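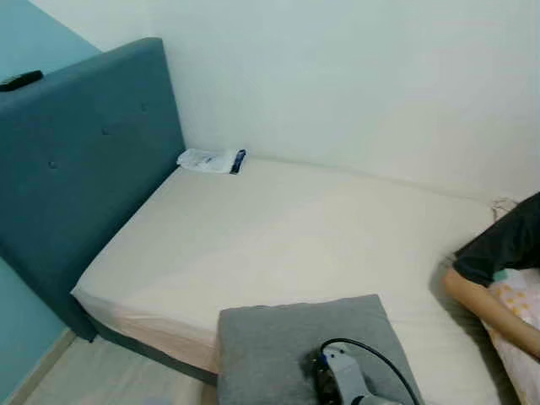 Faut-il refaire l'étalonnage à vide quand on change de pince ?

Refaites-le à chaque changement, même si vous remontez la pince que vous aviez la veille. Le contrôleur garde en mémoire le dernier zéro enregistré et ne sait pas quelle pince est au bout du bras.

Nous utilisons des cookies pour mesurer la fréquentation de cette documentation. Accepter – Refuser – Personnaliser

4. Comparer deux pinces sur des objets mous
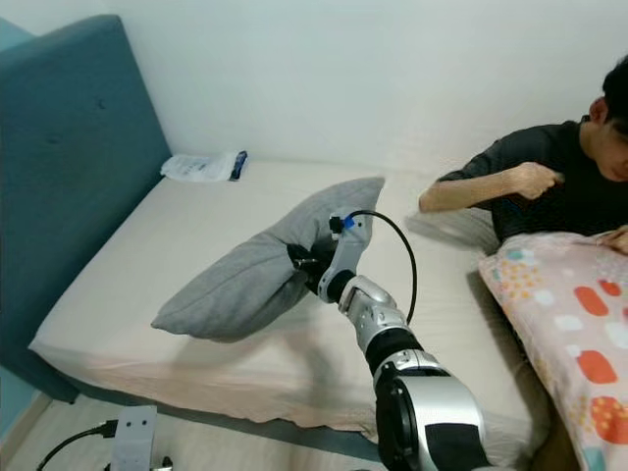
Section 4 rédigée par Drahomíra Kolář, relue par Jozefína Trnka
Mise à jour : lundi 19 janvier 2026

Bon, on arrive à la partie que je préfère ! Si vous avez suivi la section 3, votre bras Trarneo est fixé, le contrôleur Vekik répond et vous avez une pince montée au poignet. Reste à savoir si c'est la bonne. Je vous raconte comment je compare la Molter et la Tóth sur du textile, avec un coussin gris saisi par un coin au-dessus d'un matelas. C'est un essai tout bête, et il m'a appris bien plus que mes longues séries sur des cubes en mousse (que je ne fais presque plus, d'ailleurs).

4.1 Ce qu'il vous faut

Les deux pinces avec leurs doigts d'origine, la clé livrée avec le bras, un coussin souple sans fermeture apparente, et une surface qui cède un peu sous la main. Un lit convient très bien. Une table dure aussi, mais vos chiffres ne seront pas comparables aux miens.

Réglages de départ, identiques pour les deux pinces :
Force de serrage : 12 N
Ouverture avant approche : 200 mm/s au maximum, en mode réduit
Marge au-dessus du drap : 2 mm

Attention : le mode réduit limite la vitesse des doigts et celle du bras. Ne le désactivez pas pendant cette section, et gardez l'arrêt d'urgence à portée de main. Je l'ai laissé une fois sur l'étagère derrière moi et je ne recommencerai pas.

4.2 Monter la pince et passer le câble

1. Mettez le bras en position de service depuis le menu Vekik, puis coupez l'alimentation de l'outil.
2. Présentez la pince sur la bride, repère contre repère, et serrez les vis en croix.
3. Branchez le connecteur côté pince, jusqu'au clic.
4. Laissez au câble une boucle lâche à côté du coude. Un câble tendu tire sur le poignet et fausse la mesure d'effort.
5. Faites tourner le poignet à la main d'une butée à l'autre en surveillant la boucle.
6. Rétablissez l'alimentation et lancez l'étalonnage à vide.

Remarque : si le contrôleur affiche le code 252, le connecteur n'est pas enfoncé jusqu'au fond. J'ai passé une matinée entière à réinstaller le micrologiciel avant de penser à appuyer dessus...

4.3 Saisir le coussin

1. Posez le coussin sur la surface, un coin tourné vers le bras.
2. Amenez la pince ouverte au-dessus de ce coin avec les flèches du pupitre.
3. Descendez jusqu'à la marge réglée en 4.1.
4. Fermez et attendez que le voyant d'effort soit stable.
5. Remontez lentement. Le tissu se plie autour des doigts et les coins libres partent un peu où ils veulent, c'est normal.
6. Maintenez la prise, notez l'effort, reposez, ouvrez.
7. Remettez le coussin en forme à la main (bras à l'arrêt !) et recommencez.

Pour l'approche, travaillez avec la vue de la caméra de tête et pas seulement avec les coordonnées. Un coussin a une épaisseur différente à chaque fois qu'on le repose, et j'ai vite renoncé à enregistrer une hauteur fixe. Évitez juste de placer l'avant-bras entre la caméra et le coin visé : décalez l'approche sur le côté, et vous verrez les doigts se refermer.

Attention : ne visez jamais une couture épaisse pour les premiers essais. La prise paraît excellente, vous baissez la force de serrage, et sur le tissu simple tout glisse.

4.4 Lire les résultats

Je note trois choses dans mon cahier : la prise a tenu, elle a glissé, ou elle a emporté le drap avec. Ce dernier cas est le plus agaçant et il dépend énormément de la marge. Avec la Tóth, j'attrape le drap dès que je descends un peu trop, ses bouts de doigts étant plus plats. La Molter pardonne davantage, mais elle marque les tissus fragiles si on garde le serrage de départ. Pour les taies fines, je baisse la force par petits crans jusqu'au premier glissement, puis je remonte d'un cran.

Mon avis, puisqu'on me le demande souvent : Molter pour les coussins et tout ce qui est rembourré, Tóth pour le linge plié. Jozefína préfère la Tóth partout – on n'est pas d'accord, et son argument sur la facilité de nettoyage des doigts se défend très bien. Essayez les deux sur vos propres objets avant de commander quoi que ce soit.

4.5 Avant de passer à la suite

Enregistrez le profil de chaque pince sous un nom différent dans le Vekik. Le bouton « Dupliquer » copie aussi l'ancien zéro, il faut donc relancer l'étalonnage à vide après la copie. Un correctif est prévu pour avril.

Rangez la pince démontée doigts fermés, capuchon sur le connecteur. Le réglage des trajectoires avec charge se trouve à la section 5.

© 2026 Trarneo – Documentation technique – Nous contacter – Mentions légales – Haut de page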